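Headphones, teleop notes, July

Back on the headphone task for Lelstead this afternoon, and I'm writing this up before I forget which changes I made and which I only meant to make. If you're picking this up from me, the settings are all saved under the Plinholm profile on the bench computer. Don't use the older Bidus one! It still has the old arm speeds in it and the left side moves like it's had four coffees.

The plan was pretty plain. Drive both arms by hand from the leader rig, sort out the headphones and their cables, and get enough clean demos that we can start a first training run. Target for the set is 120 keepers. We had 32 from last time and I was feeling optimistic after lunch, which is always a bad sign with this job.

Headphones are a lovely thing to practise on, I'll say that for them. A headband is a good fat handle and you can get hold of it from nearly anywhere. The cables are another matter. They're thin and dark, they like to lie on top of whatever you're trying to pick up, and when you're driving remotely you don't get any feeling back through the grips, so you're going entirely by what you can see. I keep squeezing harder than I need to, as though that would help. Note to self: it doesn't, and it teaches the robot to squeeze too.

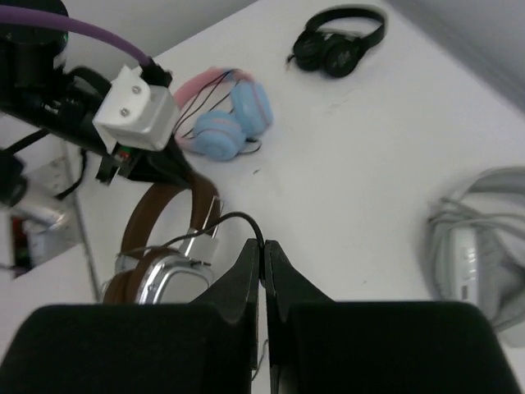 What I've settled on for cables is to come in from above with the fingertips barely open, close slowly, then wait a beat before moving anything. The wait matters more than I expected. If I close and lift in one go, the demo looks fine played back at full speed, but the grip signal and the lift signal are smeared together and I don't trust the model to pull them apart. Half a breath is plenty. Any longer and you end up teaching it to hang about doing nothing, and we had enough of that with the cutlery set.

The other arm is still my weak spot. I tend to park it close to the band and forget about it while I concentrate on the cable, and then it wakes up with a jerk when I remember I've got a left hand. Going to try keeping it moving a little the whole time, or else putting it properly out of the way before I start on the cable. Would like to hear what other people do here – write it in the margin if you've got a habit that works.

Switched the smoothing from the default to the Zürcher filter partway through. Much nicer to drive, but there's a bit more lag, and I overshot a few times until I got used to it. Demo 414 in the log is the first one with the new filter on, so please keep the ones before and after it separate until we've checked whether it makes any difference to training. I tossed 5 from the new batch straight away, all my fault, all dropped cables where I'd gone in at a silly angle.

Question I can't answer yet: do we keep demos where the cable slips and I regrab it? I've been tagging them "recover" and leaving them in a separate folder. My gut says they're worth having, seeing as the robot is going to drop things too and ought to know what to do next. But a sloppy recovery is probably worse than none at all.

To do next time:
Turn down the grip force on both arms a notch and see if the slips get worse.
Mix up the starting positions more, I've been lazy and putting things back in the same spots.
Wipe the table.
Look over the recover folder with fresh eyes and bin the ugly ones.

Stopped at 4:40, wrists sore.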